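The Blanket Nobody Folds Right

My aunt's rule was that a bed with a crumpled blanket on it was an unmade bed, whatever else you had done to it. You could iron the sheets. You could line up the pillows by height. If the throw was lying there in a heap, you had failed, and she would stand in the doorway until you noticed.

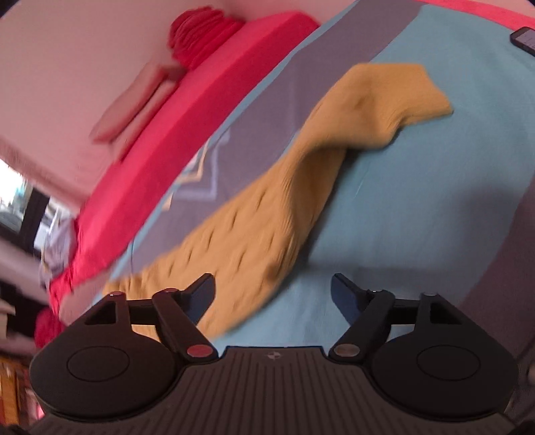

I held to this rule for most of my adult life, and I would like to resign from it.

My argument is with the throw itself, and with knits in particular. A bedspread wants to be flat. It has corners, it has a border, often it has a pattern that tells you at once when you've laid it crooked. A knit throw has corners only in a legal sense. You bring two of them together and a third one slides off behind you. You fold it in half and it comes out as a longer rectangle than the one you started with. Mustard yellow, a color nobody owned when I was a child, seems to be the worst for it, although my friend Dewanti Oei says this is because I have only ever owned mustard ones.

Dewanti folds hers in thirds. She learned it from a store display and she is very good at it, and the result sits at the foot of her bed like something waiting to be priced. I once slept in that room for four nights and never touched the thing. I was cold on three of them.

There is a school of thought, which I met in a magazine at the dentist, that recommends the "casual drape." You are supposed to toss the throw across one corner as if you had just gotten up from reading. I tried this for most of February. A casual drape takes me longer than a fold, and when I'm done it looks as if someone has fainted under it.

Pillows get off too easily in all this. A ruffled pillow can be dropped anywhere and it will look deliberate, because the ruffle has already done the fussing. A plain one gets leaned on the wall and called finished. You can keep a whole crowd of them and put them back in under a minute, and visitors will say what a cheerful room. The throw gets no such credit. It does the actual work, on the sofa, over the knees, around the shoulders of whoever is up with a cough, and then it is expected to come back and be a square.

So my proposal is modest. Fold it once, badly. Get one end more or less flat, so that your intentions are on record, and let the rest of it lie however it lies. Put your phone down somewhere you'll find it and go have breakfast.

My aunt, I should say, still visits. I hear her car and I fold the throw in thirds.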